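Clasden用セルパック「Geria」を使い倒した感想(立ち上げと保守の練習台として)

2022年3月10日 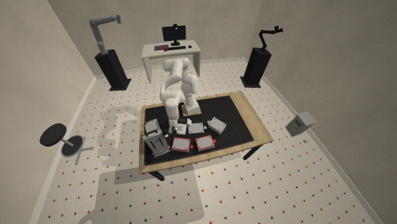

買ってからしばらく寝かせていたんですが、うちの作業場のアームを台ごと組み直すことになりまして、じゃあ先にシミュレータで置き場所を決めてしまおう、ということでようやく本気で触りました。結論を先に書くと、買ってよかったです。よかったんですが、最初の土曜でも日曜でもない丸一日がほとんど設定で消えたのも事実なので、そのへんも含めてだらだら書きます。長いです。お茶でも用意してください。

念のため整理しておくと、Clasdenがシミュレータ本体で、Geriaはその上で開くセルのデータ一式です。部屋、作業台、アーム、台の上のモジュール類とラック、それから奥の机まわりまでひとまとめになっていて、開けばもうそこにセルがある。自分で箱を並べて「これが机のつもり」とやらなくていいわけです。これがどれだけ楽か、空っぽのシーンから始めたことのある人なら分かってもらえると思います!

私は国内の代理販売をしているSuneoのサイトから買いました。ダウンロード版のみ。同じところでグリッパのTangも前に買っていて、今回はそのTangをセルに載せるところまでやっています。

届いて最初にやること

インストール自体はすんなりです。Clasdenを入れて、Geriaのフォルダを指定の場所に置いて、シーン一覧から選ぶだけ。ただしClasdenの版が古いとシーン一覧に名前だけ出て開けません。エラーも出ません。真っ暗な画面のまま黙っています。私はこれで小一時間悩んで、グラフィックドライバまで入れ直しました(無関係でした)。本体を更新したら一発で開いたので、まず更新、これだけは先に書いておきます。

付属の説明書は104ページ。思ったより厚いです。前半は画面の説明で、正直ここは流し読みでいいです。大事なのは後半の「設置」と「点検」の章で、ここはプリントして作業場に貼ってもいいくらい中身がしっかりしています。ねじの締め順の考え方とか、原点合わせをどの軸からやるかとか、シミュレータの説明書なのにやたら実機くさい。書いた人は絶対に現場で手を挟んだことがあると思います。

日本語訳はところどころ怪しいです。「肩を慎重に眠らせる」と書いてあって何かと思ったら、第二軸を退避姿勢に下ろせという意味でした。好きですけどね、この訳。

台とベースの位置合わせ

さて本題です。Geriaのセルは、木目の縁がついた作業台に黒い方眼のマットが敷いてあって、アームのベースはマットの奥側の真ん中あたり。うちの実機は台の右手前の角に付けていたので、この時点で「あ、奥の真ん中か」となりました。

なんで角に付けていたかというと、最初に借りた台にたまたま穴が開いていたのがそこだったからで、深い理由は何もありません。角だと手前に人が立つ場所は広く取れるんですが、反対側の角に届かせようとするとアームがほぼ伸びきります。伸びきったところで位置を決めると、先端がふわふわして気持ち悪い。私はずっとこれをグリッパのせいにしていました。ごめんTang。

Geriaでベースを奥の中央のまま使って、うちの部品の置き場所を再現してみたら、左右どちらへ行くにも肘に余裕があるんですね。そこで実機も奥の中央に移すことにしました。この判断がついただけでもう元は取ったと思っています。

位置の入力はマットの隅を基準にして、ベースの取付面の中心を打ち込みます。ここで最初のつまずき。Clasdenの座標の向きと、うちのコントローラの座標の向きが違うんです。説明書には図が載っているのに、私は図を見ずに数字だけ写したので、アームがきれいに台の外を向きました。実機でやらなくて本当によかった。

あと台の高さ。うちの台は床から天板まで633ミリという妙な半端な高さで(脚を切り詰めた中古です)、これをそのまま入れられるか心配だったんですが、ミリ単位で普通に入りました。台を下げるとベースもマットも上の物も一緒についてきます。当たり前のようですが、前に使っていた別のシーンデータは台だけ沈んで部品が宙に浮いたので、ここは感心しました。

マットの方眼も地味にいいです。画面で見ながら「あと二目右」とか言えるので、実機側にも似たような方眼のマットを敷くことにしました。カッティングマットで十分です。うちのは緑ですけど。

原点合わせの手順を先に体で覚える

組み直しのときに一番こわいのが原点です。ベースを外して付け直すだけなら関節の原点は変わらないはず、なんですが、うちのは運ぶときに手首をどこかにぶつけた前科があるので、今回は全部の軸を確認し直しました。

Geriaには「ずらし」という機能があって、各関節にわざと小さな誤差を仕込めます。どの軸がどれだけずれているかは伏せたまま始められるので、それを見つけて直す練習ができる。これがねえ、面白いんです。ゲームみたいで。最初はぜんぜん分からなくて、手首のずれだと思って直していたら実は肩で、直せば直すほど先端が変なほうへ行く。

私なりに落ち着いたやり方を書いておきます。

・まず先端をマットの方眼の交点の真上に下ろす。
・ベースの軸だけ回して、左右の離れた交点でも高さを見る。
・高さが左右で違ったら、関節を疑う前に台とベースの傾きを見る。
・傾きに問題がなければ肩、肘、手首の順に一つずつ動かす。
・一つ直したら必ず最初の交点に戻る。

最後の「戻る」をさぼると確実に迷子になります。私はなりました。

実機では下敷き用に薄い紙を一枚敷いて、先端が紙をかすめるかどうかで見ました。シミュレータだと先端とマットの距離が数字で出るので紙はいりませんが、数字に頼りすぎると実機に戻ったときに手が覚えていないので、途中から距離表示を消して練習しました。表示は右下の小さな歯車から消せます(説明書の索引に載っていない!)。

Tangを載せる

標準で付いているのは小ぶりのグリッパで、それはそれで軽くて使いやすいです。でもうちの実機はTangなので、差し替えないと意味がない。

差し替えは「先端」メニューから形状データを読み込んで、取付面と指先の点を指定します。Tangのデータは販売元のSuneoの商品ページの一番下、ほんとに一番下の、関連商品のさらに下にありました。見つけにくいよ!

読み込むと、単位の違いで最初はものすごく巨大なTangが出てきます。部屋からはみ出しました。笑いました。単位をミリに直して、取付面の向きを合わせて、指先の点を打つ。ここまでは十分もかかりません。

問題は重さです。形状データには重さが入っていないので、自分で入れないとアームは先端に何も付いていないつもりで動きます。シミュレータの中では軽やかに動いて、実機に持っていったら止まるときに揺れる。私は一度これをやって、なんで画面と違うんだと首をひねりました。台所のはかりで本体を量って、コネクタとケーブルの分も足して入れ直したら、揺れ方がだいぶ似てきました。重心の位置も入れる欄があります。私は指の上に載せて釣り合うところを探しただけですが、それで足りています。

ケーブルの取り回しは、残念ながらGeriaでは面倒を見てくれません。ケーブルという概念がない。ここは大きな不満の一つです。実際のセルで一番先にくたびれるのはたいてい手首まわりのケーブルなんですから、ひもみたいな簡単なものでいいので付けてほしい。今は、手首が何回転ぶん捻れたかを記録に出させて、それを見ながら「このへんで逆に戻す動きを入れよう」と自分で決めています。

ラックとモジュール

台の左側に大きめのグレーのラックがあって、正面が斜めになっていて細長いスロットが付いています。これがいい練習相手でした。

平らな台に置いてある物をつまむのは、高さと角度さえ合っていればまあできます。斜めの面が相手になると、アプローチの向きを面に合わせないといけなくて、手首の姿勢を雑に決めていたのが全部ばれる。私の作った動きは、最初、手首の横がラックの肩に当たりっぱなしでした。接触すると当たったところの色が変わるように設定できるので、直しどころは分かりやすいです。

モジュールは平たい四角い板状のもので、赤い枠のものとグレーのものがあります。初期配置では、斜めを向いたやつが混ざっているのが気に入りました。現実の台の上で物がまっすぐ並んでいることなんてないので。位置も向きも手で動かせますし、毎回少しずつばらけさせる設定もあります。

ばらけさせる幅は、初めのうちは小さくしておくのをおすすめします。私は張り切って最大にしたら、板が板に乗り上げた状態から始まって、何の練習なのか分からなくなりました。

一つ気になったのは、小さい部品の当たり判定。台の上に転がっている小さなブロック、あれを指で押すと、ときどきマットにめり込みます。指先の力を下げればだいぶ減りますし、計算の刻みを細かくすればまず起きません。ただ刻みを細かくするとうちのパソコンでは目に見えてもたつきます。ファンもうなる。

部屋と、奥の机

セルのデータを買って部屋までちゃんと付いてくるとは思っていませんでした。奥に白い机があって、黒いモニタとキーボードとマウス、それに赤いマグカップ。マグカップ!誰が入れたんでしょう。位置は動かせるんですが、私はそのままにしています。

机の左右には台座に載った別のアームも立っています。私が使うのは手前の白いアームだけなので、処理を軽くするために最初は消していました。でも後から思い直して戻しています。人が立つ場所を考えるときに、周りに背の高いものがあるほうが現実に近いんですよ。うちの作業場も工具棚とボール盤に挟まれていて、通れると思ったところが通れない。

床は四角いタイルの目になっていて、交点に赤と紺の小さい四角が入っています。これが視点を動かしたときの目印になって、部屋の中で自分がどこを見ているのか迷いにくいです。無地の床のシーンで視点をぐるぐる回して酔ったことがある人、いますよね。私です。

影もちゃんと落ちます。見た目だけの話かと思っていたら、仮想カメラで部品を探させるときに影のかかり方で結果が変わるので、これは実用面でもありがたい。照明の位置は動かせて、強さも変えられます。うちの作業場は夕方に西日が入るので、わざと低いところから強い光を当てて試しました。案の定、探せなくなる角度がありました。実機のほうにはすだれを吊りました。ハイテクとすだれ。

保守モードがこのパックの目玉だと思う

商品ページではあまり宣伝していないんですが、私が一番使っているのは「点検」という名前の保守モードです。

動かした回数と時間を軸ごとに記録してくれて、どの軸がどれだけ働いたかを一覧にしてくれます。うちの一日の仕事をそのまま流しっぱなしにしてみたら、止めた時点で2,283サイクル。一覧を見て驚いたのは、手首の回転軸がほかの軸と比べて飛び抜けて動いていたことです。つまむ向きの決め方が悪くて、毎回ぐるっと無駄に回っていました。見ていて「よく動くなあ」くらいにしか思っていなかった。動きを作り直して、ほとんど回さずに済むようにしました。

給脂や増し締めの時期を知らせる機能もあります。ただし目安の初期値はかなりのんびりしているので、自分のアームの説明書を見て必ず入れ直してください。シミュレータの言うとおりにして実機を傷めても誰も助けてくれません。

それから故障の練習。ブレーキが甘い、通信が途切れる、グリッパが閉じきらない、といった不具合を仕込んで、どういう順番で調べるかを試せます。仕込まれた状態で動かすと、アームが途中でだらんと下がったりして、分かっていても声が出ます。

私の場合、これで自分の悪い癖が分かりました。動きがおかしいとすぐプログラムを疑うんです。で、プログラムをいじって、たまたま症状が隠れて、直ったことにしてしまう。点検モードでは最後に答えを見られるので、「プログラムは正しかった、緩んでいたのはベースのボルト」とはっきり突きつけられます。三回続けて間違えました。悔しい。

実機の組み直しのときも、この反省でまずボルトから見ました。一本、手で回りました。ひやっとしました。

実機に移すところ

画面で決めた位置をもとに台に穴を開け、ベースを据えて、Tangを付けて、原点を確認して、最初の動作はいちばん遅い速度で。非常停止ボタンに手を置いたままです。どれだけシミュレータがうまくいっていても、ここは変えないほうがいいと思います。

据え付けから最初の一周が終わるまで、ほぼ7時間。前に角へ付けたときは何日もああでもないこうでもないとやっていたので、個人的にはびっくりするくらい早かったです。そのうちかなりの時間は、天板の裏の補強材にボルトが当たって穴を開け直していた時間なんですけど。補強材はGeriaの台には入っていません。当たり前です。自分の台の裏は自分でのぞきましょう。

教えた点を書き出して実機に読み込ませるところは、うちのコントローラだとそのままでは通らず、表計算ソフトで列の順番を入れ替えました。Clasdenの書き出し設定で列を選べるようになればいいだけの話なので、要望は送ってあります。返事はまだです。

ずれは出ました。ベースの向きがほんの少し回っていて、ベースから遠いところほど横に逃げる。画面の数字をいじって合わせるか、実物を直すかで迷って、実物のボルトを緩めて直しました。さっきの癖の話がありますからね。

よかったところ、困ったところ

よかったところから。

・開いてすぐ作業台とアームのあるセルになっている。
・台の高さやベースの位置を変えても上の物がついてくる。
・「ずらし」と「点検」。この二つのためだけでも買う。
・説明書の後半。
・斜めのラック。地味に鍛えられる。

困ったところ。

・Clasdenの版が合わないときに何も言わずに黙る。
・ケーブルがない。
・小さいブロックがたまに沈む。
・点の書き出しの列が固定。
・説明書の索引が抜けだらけ。
・視点を保存できる数が少ない。真上と真横と手前を登録したらもう窮屈です。

視点といえば、私は台全体を正面の上から見下ろす視点を普段使いにしています。細かい作業のときだけ手首に寄る。最初から寄っていると、肘がどこにあるかを忘れてぶつけます。

よく聞かれたので

前に少しだけ画面の話を書いたら何件か質問が来たので、まとめて返しておきます。

パソコンはどのくらいのものが要るか。うちのは数年前のゲーム用の型落ちで、普段の作業なら困っていません。仮想カメラを何台も置いて影も最高にすると重いです。部屋の物を隠せば軽くなります。

アームを自分の機種に替えられるか。替えられますが、Tangのときより手間です。関節の範囲を一つずつ自分で入れることになります。私はうちのアームの寸法に近い標準の白いアームで置き場所だけ先に決めて、あとから自分の機種のデータに差し替えました。先に差し替えたほうが二度手間にならないので、真似しないでください。

まったくの初心者でも使えるか。うーん、動かして遊ぶだけならすぐです。保守のほうは、実機を一度でも開けたことがある人のほうが楽しめると思います。でもこれから実機を買う人が、買う前に「ずらし」で一通り苦しんでおくのもいいかもしれません。お金のかからない苦しみです。いや、パック代はかかりますね。

Tangはどうか。指の交換が簡単で気に入っています。付属の六角レンチがやわらかくて、うちのはもう角がなめかけているので、ちゃんとした工具を使ってください。Tang単体の話はいずれ別に書きます。

返品できるか。Suneoに聞いたら、ダウンロード後は不可とのことでした。体験版のシーンが別に配られているので、まずそっちが開けるか試すといいです。真っ暗だったら本体の更新ですよ!

追記

書き終わってから更新が来ました。視点の保存数が増えています。ケーブルはまだありません。あと「肩を慎重に眠らせる」が直されて「第二軸を退避位置へ下げる」になっていました。ちょっと寂しいので、うちの作業場では引き続き肩を眠らせています。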